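Is a two-finger gripper enough for a kitchen test bench, or do we budget for more?

Posted by Ezequiel Cifuentes, 04/03/2018

We have money for one arm and one gripper this year. Flalteck want us to take the Zutik two-finger plus a service plan at 269 a month. Their salesman says it will handle "anything on a worktop". I doubt it. Has anyone run one for more than a demo?

Prasert Panyasiri

Treat "anything" as sales talk. Make your own list of objects and ask for a trial on those. We tried 63 items and the two-finger managed nearly 59 – the failures were all flat or thin. Chopping boards are the ones I'd push them on. A board lying flat gives two fingers very little to get hold of, so a raised rim may matter more than the payload figure on the sheet. Mugs and soft toys prove nothing much.

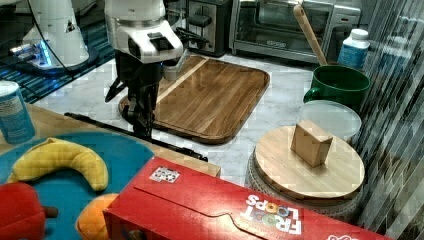 What I would cut from the quote

The service plan, for a start. Ask for spare fingertips at cost and keep the rest back until December, when you'll know what you're short of. Get the bracket and cabling priced in writing too – ours weren't.

odoi_bench

we got the Bistau one, 8 weeks delivery. its ok. wouldnt buy the plan either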